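Giving up the car, ten months in

December 2019

I sold the car in February. The inspection had come back with a list of repairs that would have cost me almost 2000, and the car was not worth much more than that. I had been driving it to work, to the supermarket in Nurgate and to not many other places. I said I would write about how it went, so these are my notes.

Getting to work

The bus from Forsberg leaves from the end of my street and takes me within a short walk of the office. The ride is longer than the drive used to be. I read on the way in and usually do nothing on the way home. The annual pass cost 688, paid up front, and it covers the evening line too.

In the first few weeks I missed the bus a lot. I was used to leaving the house whenever I was ready. Now I put my shoes and bag by the door the night before, and I leave when the radio news starts. I still miss it now and then, and then I stand at the stop for a while.

Groceries

This took the most adjusting. With a car I did one big shop and filled the trunk. Now I go two or three times a week and buy what fits in a backpack and one bag. Potatoes, cat litter and anything in glass bottles are the problem items. I have the litter delivered. I bought a folding cart for 89 and used it twice before a wheel came off on the curb. The store replaced it, and the second one has held up.

I throw out less food than I did. I also eat more rice, for the simple reason that it is light for what you get out of it.

Winter clothes

I did not own a proper coat. When you drive, you can get by with a jacket and a scarf. I got a long one secondhand, along with waterproof boots, and I wish I had bought both before selling the car. Waiting ten minutes in sleet in sneakers is miserable.

Getting out of town

For longer trips I take the train, or rent a car through Stastotik. I have rented four times. The booking is easy but the pickup lot is out past Trurnalside, so I need a bus to get to the car. If I am only going for the day, it is hardly worth it. I have turned down a couple of invitations for that reason, and I did not expect to mind as much as I did.
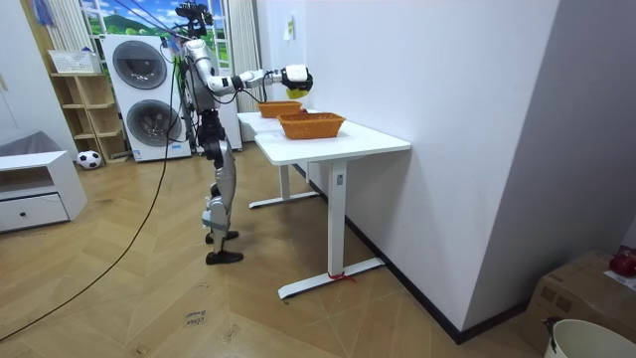 What it cost

I kept receipts in an envelope. With the pass, the rentals, the train tickets and a few taxis, I have spent 800 less than I did over the same months last year, and that is without counting the repairs I never paid for. The coat and boots are included.

I am renewing the pass. I may look at a used bike in spring, if I can work out where to keep it. The hallway is full and the basement has three steps and a narrow door.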